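So last Tuesday I finally did the thing I've been threatening to do for years, and spent a whole day at the Illés glassworks open day in Dikbridge. My sister bailed at the last minute (sick kid), which meant I had the car to myself and could stop for pie on the way. I'll skip the drive except to say that the signs for the parking lot send you to the wrong side of the river, so ignore them and follow the brewery trucks.

They open the gate at 10, and by the time I'd found the right door there were already 28 people in line ahead of our tour guide's little desk. I know the number because they hand you a paper ticket and mine said 29! Tickets are 8 dollars, cash or card, and that gets you the furnace hall, the cutting room and the seconds shop. The museum upstairs is extra and I didn't bother.

Our guide was Ildikó Katona, who has worked there for some 50 years and still talks about the place like she just got hired. She started in packing, moved to cutting, and now does the tours and (I got the feeling) whatever else she wants. She walked us through the furnace hall first, and wow, the heat. You stand behind a yellow rail and it still gets you right in the face. One of the blowers was making plain water pitchers, and I could have watched him all day – he'd swing the pipe, look at it, frown, swing it again, and then suddenly there was a pitcher on the end.

The cutting room was quieter than I expected. Lots of wheels, lots of running water, and everybody in rubber aprons. They were working on a pattern called Drorkasero, which is the one my grandmother had, the little leaning diamonds with a star at the bottom. I got a bit silly about it and told the woman at the wheel all about Grandma's punch bowl. She was very nice. She also told me I'd been washing mine wrong for 20 years, so that was humbling.

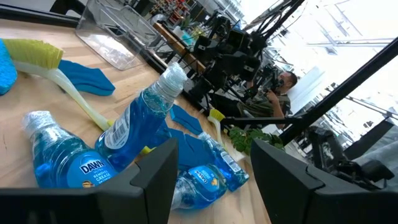

Her rule for cut glass is one piece at a time, lukewarm water, a towel folded in the bottom of the sink, and a small squirt of ordinary dish soap. No dishwasher, ever, and don't twist the stem while you dry the bowl, which is exactly what I do. Somebody in our group asked about vinegar for cloudy glasses and she said sure, if it's mineral film, but if the surface is etched it's going to stay that way. I thought of my poor wine glasses and kept quiet.

Lunch was in the old packing shed. Goulash or a cheese sandwich, and the goulash was gone by noon, so go early. I sat with a couple who had come to look at the Cullberg lamps, a line the factory made for only a few seasons and apparently people are nuts about them. They showed me photos of theirs on a phone, all of them with green shades. Not my taste, but I've looked at prices since and I get why they keep them on a high shelf.

After lunch you can go back into the furnace hall, and I'd say do that, as most of the crowd has left for the shop by then. There's a case on the back wall with the order books, and one is open to a page for 1,476 tumblers for a single hotel. In pencil, next to it, somebody wrote "again?" I love that person.

The seconds shop is a shed with a bad floor and fantastic prices. I bought four tumblers and a bud vase with a bubble in the base, and they wrapped everything in newspaper. Ink everywhere when I got home – on the glass, on my hands, on the light switch.

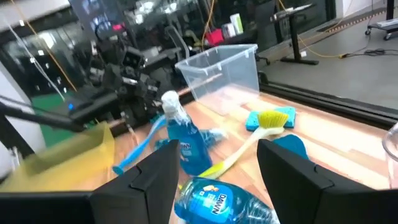 Should you wash seconds before you use them? Definitely, and rinse them well, especially anything from the cutting room, where fine grit can hang on in the grooves.

I'm going back in January when they do the evening tour, and this time my sister's coming whether she likes it or not. Bring a sweater for the shed and wear closed shoes (they do check). The pie place closes at 4.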